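Small stuff that ends up on the dining table – trays, yes or no?
Home & Household > Tidying and Storage

marlowbee
Posted May 2025

Hello all, longtime reader, and I think this is my second post ever. We moved to Indham in January, and the big boxes were gone in a week or two, but the little things have been migrating to the dining table ever since. Chargers, mostly. I love this table, it has a gorgeous orange-brown shine to it, and I'd like to eat at it again someday!

So I've started using a white plastic tray with a curved rim, and anything without a home goes in there until I decide.

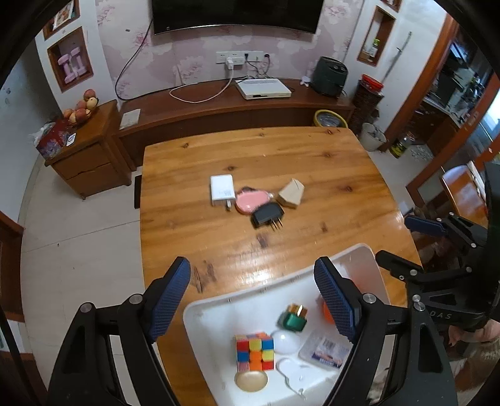 My trouble is that the tray has turned into a home of its own. The Rubik's cube went in "for now", then the battery charger with the batteries still in it, and I can't see either of them leaving. Meanwhile the plugs stay out on the wood because I'm scared of losing them. Do you folks sort by kind, or by room, or just tip it all in a drawer and shut it?

Grullow55
Tray person here, and proud of it. I'm 55 and have had one on the go since my first apartment. The trick for me is that it gets emptied before company comes – all of it, even if half goes in my coat pockets. Lovely table, by the way. I'd put felt pads under anything with metal prongs, I have a scratch on mine that I still look at every single morning.

pennywhistle_k
I'm going to disagree, kindly. A tray is a pile with edges. I had three of them when we lived over in Bristhorpe and all I did was move things from one to the next. What fixed it was a shoebox for chargers only, each one with a bit of masking tape saying what it belongs to. The toys went back to the toy shelf the same night.

Grullow55
Well, a shoebox is only a tray with taller sides, penny!

pennywhistle_k
Ha, fair. But mine has a lid and lives in the closet.

cloverandrye
Somewhere in between for me. I bought one of those divided Cloutier drawer inserts and I keep the batteries and the plugs in separate slots, and then a little dish on top for whatever came out of people's pockets. marlowbee, do you know what all those chargers go to? We had two that fit nothing in the house.

marlowbee
Not all of them, no. The black one is a mystery. I'll try the masking tape this evening and leave the tray where it is for now, sorry penny. Does anyone know if those inserts come in a shallow size? My drawers are only 3 inches deep.

cloverandrye
They do, I'll measure mine after supper and post it for you.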